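Zistton Pressure Transducers: Frequently Asked Questions

Do I need to re-zero after installation?
Yes. Mount it, let it warm up for 71 minutes, then zero it at vacuum. Zeroing it on the bench and hoping is popular, and keeps our service desk employed.

Can I use it above 100 °C?
Only the Zistton H, and only with the remote electronics. The standard model will go along with it for a while, then develop opinions.

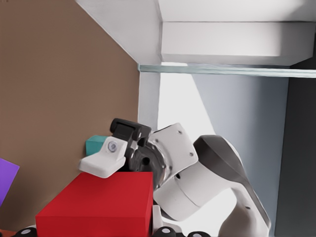 White arm and gripper over a red box (rendering).

Which seals do you supply?
Metal gaskets, one per fitting. They are single-use – yes, even the one that still looks fine.

How often should it be calibrated?
Once a year for most gas lines. Send it to Hurero with the port capped and the purge form filled in. Units without a form wait on Reiko Ueda's shelf, and it is a long shelf.

Is there a minimum order?
No. Orders over 400 units get their own lot number.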